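In Praise of the Shallow Tray

I have become a bore about trays, and I intend to go on being one.

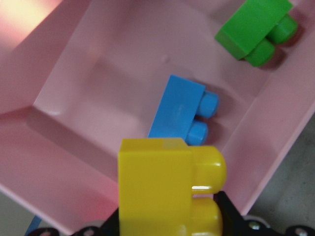
It began with the great toy box question, which every household with small children gets round to sooner or later. Ours was a deep wooden chest with a lid, bought with love, and for two years everything went into it. The building blocks went in first and so lived at the bottom, underneath the farm, the tea set, a xylophone and a family of cloth rabbits. Each morning my daughter would lean in until her feet left the ground, throw the rabbits over her shoulder, and come up with a single brick. By the time she had enough for a tower the whole chest was on the carpet and she had gone off to look for the cat.

I thought for a long time that she just didn't like blocks very much. Then one rainy afternoon in July I tipped a few into a low plastic tray, mostly to stop them rolling under the sofa while I hoovered, and she sat down next to it and didn't get up until tea. I had the whole downstairs done! I even did the skirting boards.

So this is my case. Big chunky blocks, the sort with fat studs that a two-year-old can grab with a whole fist, are the best toy there is, and a shallow tray is the best place to keep them. I would go further and say that a few of them in a tray are worth more than a great heap in a box. A child looking into a deep box sees a jumble and starts digging. A child looking into a tray sees a green one and a blue one, and picks.

It's the picking I love. Grown-ups tend to think that building is the play and choosing is the bit you have to get through first, but watch a small child for ten minutes and you'll see how much goes on before anything gets stuck to anything else. A block is picked up, turned over, put back the other way round. The studs get pressed with a thumb. Somebody gets told very firmly that this one is asleep. My daughter will spend a good while moving the same blocks from one corner to another, and if I lean over and helpfully click two together she takes them apart again and gives me a look.

There are people who disagree. My friend Min-kyu Na has three boys and a strong belief in quantity, and his front room has a tub in it that you could bath a Labrador in. His argument is a fair one. You cannot build a proper castle out of a handful of bricks, he says, and a child who runs out halfway through a wall is a child who is about to cry. He once told me, with real pride, that they had 1,592 pieces of one sort or another (his eldest had counted, over most of a half-term, with a notebook). I've seen the castle and it was magnificent. It had a car park.

But his boys are older than my daughter, and I think that matters. There is a stretch of childhood, quite short, when a castle isn't wanted. What's wanted is a block, and another block, and the pleasure of the second going on top of the first. When she's seven she can have the tub and the notebook and the car park too. At two and a bit the tray is plenty, and the rest can sit in the cupboard and be swapped in when things go stale. I swap ours when I remember, which is to say hardly ever, and she greets a yellow brick she hasn't seen for a fortnight as if it had been away at sea.

Now, the tray itself. I have opinions. It should be low enough that a child sitting on the floor can see right into it without kneeling up. It wants a bit of a slope to the sides, so that little hands can slide a brick up and out, and so that you can wipe into the corners with a cloth. (Straight sides collect crumbs. I don't know where the crumbs come from, but they come.) A flat bottom is essential, because the whole point is that things stay where they're put and can be stood up. Plastic beats wicker, which sheds, and it beats metal for noise, as anyone who has heard a brick dropped into a baking tin at six in the morning will agree.

And colour! I used to be snooty about this. I wanted everything for the playroom in oatmeal and grey, like the rooms in magazines where I suspect no child has ever eaten a banana. I've come round completely. Bright bricks look wonderful against something plain and pale, and if the something is a cheerful colour itself, so much the better. You can spot what you want from across the room, and so can they.

You needn't buy anything special, either. A photographic developing tray is superb if you know somebody giving up their darkroom. Seed trays without holes do nicely, so do the lids of big storage boxes turned upside down, and so does the drip tray from under a long-departed boot rack. I have given trays as birthday presents, with bricks in, and watched the parents try to work out whether I'd forgotten to buy a box.

The part I didn't expect to care about was the tidying. Putting things away in the chest used to be a job for me, done at speed, with a slight sense of grievance. With the tray she does it herself, after a fashion, since a tray with bricks in it looks finished in a way she can see. She drops them in one at a time from a standing position, for the sound. Then she usually takes one out again to have upstairs, and I find it later with my foot.

I'm not claiming it will work for every family. Some children want the avalanche, and there's joy in tipping out a full box that I wouldn't take away from anyone. But if you have a chest full of good blocks and a child who never seems to bother with them, try it before you give them to the charity shop. Fish out a few in different colours, put them in something low, leave it on the floor and go and do something else. Don't say anything about it. The hoovering is a good choice, if yours don't mind the noise.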